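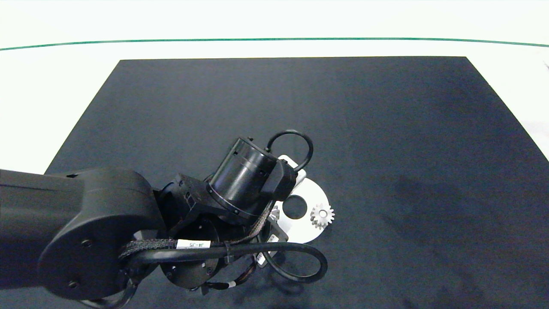 3.2 Workstation and Task

Figure 2. Arm, work mat and gear seating task. A small metal spur gear rests on the white part beneath the wrist.

The student project was carried out in the assembly laboratory at Urness under the supervision of Pei-shan Tam. Each team was assigned one arm and a black work mat on a white tabletop (Figure 2). The mat was selected for contrast with the white part, which has a round opening and one straight-edged tab. Cables between the joints were run outside the links, and teams were required to check the loops for slack before each session.

The task consisted of placing the spur gear on the part and seating it with the central hub upright. Teams wrote their own motion programs, starting from a template prepared by Oluf Dalsgaard. Every team completed 200 trials over nine sessions. A trial was recorded as failed if the gear left the part or if the program was stopped by hand.

Wrist speed was limited in the first three sessions. Teams could request a higher limit afterward, subject to review of their trial records.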